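Sternis Street Social Center

The Sternis Street Social Center is a self-managed community house in Zevberg, run by local anti-racist and tenant groups. It opened in August in a former printing shop and holds a lending library, a meeting hall and a kitchen that serves cheap meals.

On the night of 25 July 2018 the building was attacked by a far-right group. Windows at the front were broken and slogans were painted on the door. Two members were inside and were not hurt. 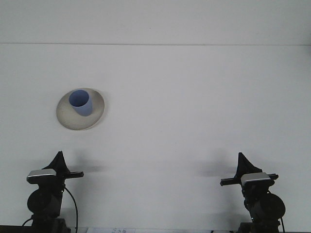 Cula, a tenants' newsletter, answered that the police had been warned 4 days before and sent no patrol. The police stated that they received only a general complaint — without a place or an hour.

A march against the attack gathered 399 people, according to its organizers. It went from the center to the town hall.
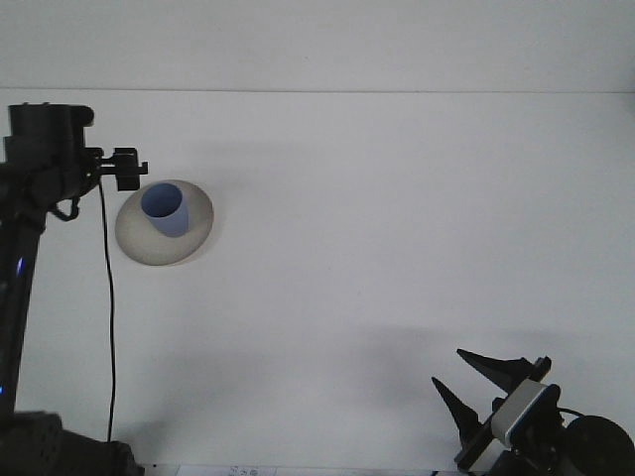

The speakers there asked the city to renew the lease, which had 15 months left. The council agreed after a second debate, on the condition that the hall closes before midnight.

Repairs were paid by donations and by a benefit concert at the Nomura hall, where 60 tickets were sold at the door.
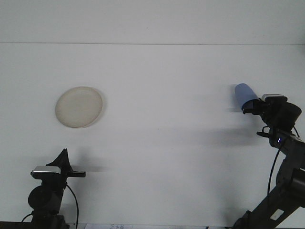

The library was the last part to reopen. Its collection is mostly labor history and pamphlets of the local peace movement.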